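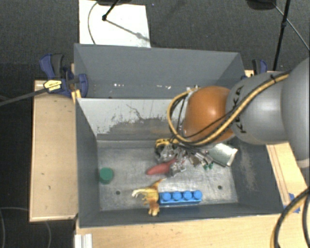
Gray bins, front one with a few small things in it.

Makokha Swap Shelf FAQ

Updated Tuesday, September 17, 2024

What can I bring?
Small household stuff. Kitchen tools, toys, office supplies, unopened toiletries. Clean please. If it fits in a shoebox it's fine.

What can't I bring?
Batteries, medicine, knives, anything with a recall on it. No clothes, they go to the Grorasberg drop-off.

Do I have to bring something to take something?
No. Take up to 8 items a visit. Need more, ask at the desk.

Where is it?
Room 203, up the stairs and left. Elevator is at the back by the bike racks. Door sticks, push hard.

Hours?
Opens at 9, weekdays. Closed over lunch. Saturday hours maybe later in September, not decided.

Can you hold an item for me?
Sorry, no holds. We tried it and teh shelf filled up with name tags.

Something I took is broken
Bring it back or recycle it. We don't test anything. Plug-in items especially, check the cord before you use it.

Big items? Furniture?
Not us. Try the Plureck board, post a picture and your part of town.

Can I get a receipt for my donation?
No, we're not set up for that.

I left something in the box by mistake
Call extension 581 quick, things move fast. Felista Ogola has the lost and found list. For anything else its Stella Nyaga, same extension.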